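Posar Robotics Course
Handout 8: Gathering Demonstrations in Homes

Reading due 12th April: the Uton collection guide, sections on episodes and labels.

A policy trained by imitation can only copy what its examples contain. For tableware tasks we therefore record in furnished rooms, with the usual things left on the cabinets, and keep the objects on the tables few. The Stockdale set used in the lab exercises has 1046 episodes, of which 121 are held back for testing.

An episode is one attempt at one instruction. Start recording before the arms move and stop after they are back at rest. Frames taken while the base or head is turning will be blurred. Leave them in, and mark the span as "travel" in the label file.
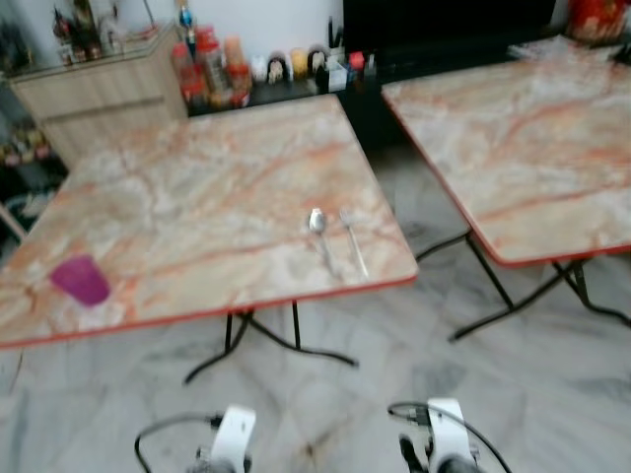 Figure 1. Motion blur in a head-camera view. A cup, a spoon and a fork are on the nearer table.

Change the starting layout between episodes. Move the objects, turn them, put a cup on its side, stack bowls or separate them. If every bowl starts at the same spot, the policy may learn the spot and ignore the bowl. Shiny metal needs extra episodes, as highlights shift with the camera.

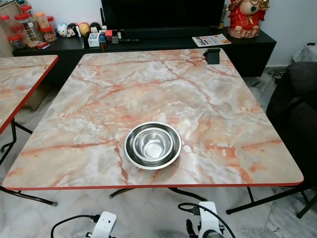 Should failed attempts be deleted?
Keep them, with the label "fail" and the time of the error. They are left out of basic training but are needed later for the recovery exercise.

Write instructions the way a person at home would say them: "put the bowl on the table," "pick up the spoon." Use one verb per instruction where you can. The Joltix labeling tool accepts up to 100 characters, and longer text is cut without a warning.
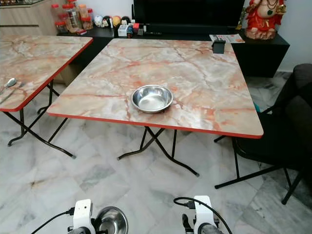 Label each arm separately. If one gripper is holding something while the other waits, the waiting arm gets "idle" and its joint values are still saved. Do not trim idle spans shorter than two seconds.

For the February lab data, the arm labels are in a separate file. Merge the files by episode number before loading.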